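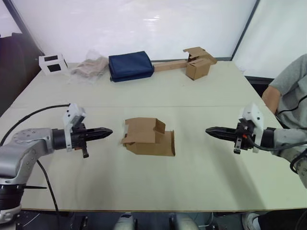 Clakix – poste de collecte bi-bras, tâche pliage carton

Pour qui veut entraîner une politique de manipulation et n'a pas les données. Deux bras, deux pinces à doigts effilés, une caméra par poignet plus la vue de tête. Livré réglé, table comprise.

Ce que vous recevez :
Lot de base – 444 épisodes, une seule tâche : prendre le carton, relever les rabats, fermer.
Trajectoires articulaires + vidéo synchronisées, échecs gardés et étiquettés à part.
Relecture de chaque épisode avant envoi.

Côté carton, du brun ordinaire, sans impression. Posé à plat, sur la tranche, déjà à moitié monté : on varie le départ exprès, sinon le modèle apprend une seule pose et c'est fichu.

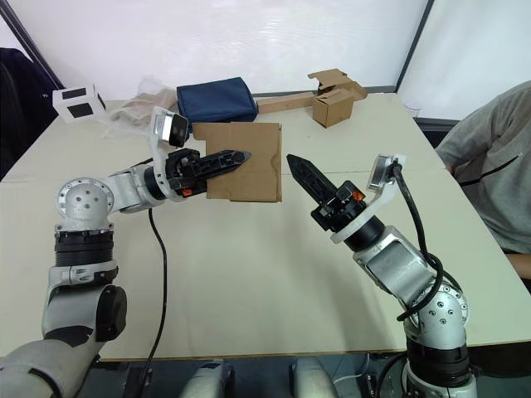

Même chose pour l'éclairage, modifiable sur demande (préciser à la commande, pas après !). Les objets du fond de table restent en place pendant tout un lot. Prise en main opérateur : 15 minutes, puis 4 épisodes d'essai non comptés. Export au format Kandbridge ou fichiers bruts, au choix.

Extension possible à presque 2000 épisodes, délai à voir avec nous. Livraisons partielles acceptées. Prochain créneau en septembre. 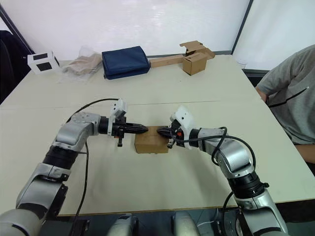
Hinrichs : on a repris le lot de base tel quel, les échecs étiquetés nous ont servi plus que prévu. Par contre la doc des repères poignet est trop courte, il a fallu écrire deux fois.

C'est noté, doc refaite, elle part maintenant avec chaque lot. Les anciens clients la demandent par mail, on renvoie.

Option Avix : vues poignet seules, sans la vue de tête. Moins lourd, moins cher, suffisant pour travailler le contact doigts/rabat. 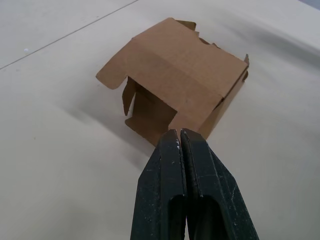
Custódio Figueiredo

Questions techniques, c'est moi. Indiquez le nombre d'épisodes, le format de carton et la fréquence voulue – sans ça je ne peux pas chiffrer. Réponse dans la journée si le message arrive avant midi. Les cartons abimés peuvent rester dans le lot ou être écartés, cochez la case sur le bon de commande.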